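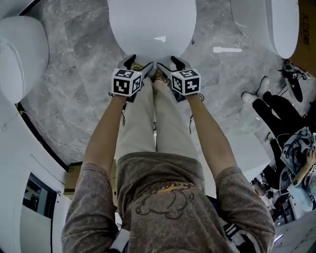
The hands are the line everybody budgets for, and the floor time is the line everybody forgets, Ayodele Danladi wrote in the margin of our first purchase plan, and we have kept that note in mind through every version of the plan since.

Figure 3. A collection session with hand-worn units. A cube printed with square markers is mounted over each wrist; both units are at the lower edge of a large, glossy white object, and a second person is at work nearby.

4.2 Planning the equipment purchase

We started out, like many small groups, with a shopping list. It had the hand units at the top, then the marker cubes, then cameras, and then a rather hopeful line that said "misc." The Adham lab had been kind enough to share the spreadsheet from their own first year, and we copied its layout almost cell for cell, which turned out to be a mistake on our side and no fault of theirs. Their work is done at a bench by one person at a time. Ours is done largely on the floor, with people kneeling, standing and reaching past each other around objects that are too big to lift onto a table, and a budget that fits the first kind of work doesn't fit the second very well.

So we threw the list out and planned from the session backward. We asked what a single working session uses up, what it ties up, and what it leaves waiting for somebody to sort out afterward. Figure 3 is a good picture to have in mind for this part of the paper, as it shows how much sits around a pair of hands: cords by the wrists, mounting pieces under the cubes, cardboard boxes, a cable along the floor, and a cluttered patch of small items next to the people working. Each of those things has to be bought, stored or replaced by someone, and very few of them had a row of their own in our first spreadsheet.

We settled on four groups of cost, and we describe them at some length here in the hope of saving another group the trouble.

The first group is worn equipment. We compared two suppliers, Dravonen and Nekach. Dravonen sells its units in matched pairs, and Nekach sells left and right separately. On the quote sheet the Dravonen pair was cheaper, and for several weeks we were quite sure we would go that way. What changed our minds was our own repair log from the pilot, in which the right-hand unit failed far more often than the left. Buying a pair to replace one side would have left us with a growing shelf of perfectly good left hands – a nice thing to own, I suppose, but hard to defend to the people who pay for it. We placed the order with Nekach in September 2020 and wrote a separate line for right-hand spares.

The second group is tracking parts. Marker cubes cost little, and that makes them easy to under-order. A cube with a scuffed face may still look fine to the person wearing it and yet give poor tracking, so the trouble shows up only when the recording is processed and the session is long over. We ordered 40 cubes for the first phase and printed our own replacement faces. We would advise any group to buy the mounts from the same source and in the same order as the cubes. Mixing mounts from two sources cost us most of a week of refitting, plus a good deal of patience that we would rather have spent elsewhere.

The third group is the objects being handled. In the pilot we treated these as something to borrow, and this worked well enough while they were small. Large, smooth, rounded items are another matter, for they take up floor space between sessions as well as during them, and they need their own shipping and their own boxes. We now write down a storage cost for each large object at the time it is ordered. If that number can't be filled in, the order waits.

The fourth group is time on the floor. This was the subject of Danladi's note, and it was the hardest one to get past our own habits. We had planned for 500 hours of recorded work. We had not planned for the time spent putting equipment on, checking that both cubes could be tracked, moving the large objects into place, and clearing a path through the boxes again when we were done. During the pilot we kept a plain paper log of these minutes over 80 sessions, and from that log we added 104 paid hours to the plan. That is a sizable addition for a project of our size, and we will admit that our first reaction was to look for a way to make it smaller. We did find one, to a point. The Wattimena room has a wider floor than our old one and lets two people work side by side without waiting on each other, so the extra rent was moved into this group, where it could be weighed directly against the hours it was meant to save.

A word should be said on the order in which things were bought, as this mattered more than we had expected. It is tempting to buy the worn units first – they are the exciting part, and everyone wants to try them on! We would now buy a single pair, run a few sessions with it, and hold back the rest of that line until the log has something to say. Had we done this in the pilot, the uneven wear between the two sides would have been known before we asked for any quotes at all, and the long talks with Dravonen (who were patient with us throughout) could have been a good deal shorter.

Cords, straps and tape deserve a row of their own as well. We kept them under "misc." for far too long, and they were always the first things to run out. They are now reordered when the second-to-last box is opened, and the person who opens the box places the order. The reserve for unplanned repairs is kept apart from all four groups and can't be used to cover a shortfall in any of them. The rates used for staff hours and the full list of parts, with quantities for each phase, are given in Appendix B.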